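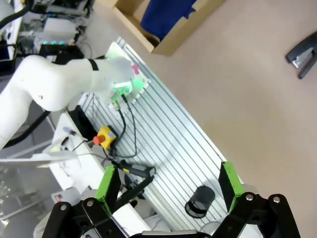

The Plastilo gripper failed on cycle 394, at ten past three in the morning, and the log gave one word for it: slip.

I reset the counter. Bravside wanted 2000 clean cycles from each gripper before they would sign, and Prurnasance had sent me with two grippers, one controller and a return ticket for Monday.

The Hendricks had stopped at 1272 the night before. Same pen, same force setting, same word in the log. I plotted both runs. Motor current rose by 3 per cent over the last forty cycles in each, then dropped sharply, as a hand does when it decides to let go.

I swapped the finger pads and ran it again. 394.

I swapped the controller cable. 394.

At five I lowered the grip force to the minimum the software allowed, too little to lift anything, and went to find coffee. When I came back the counter read 1272 and was still climbing. The current trace was flat. The log had a new entry, one I could not find in either manual – "held".

I left the force where it was and wrote the setting down for the day shift.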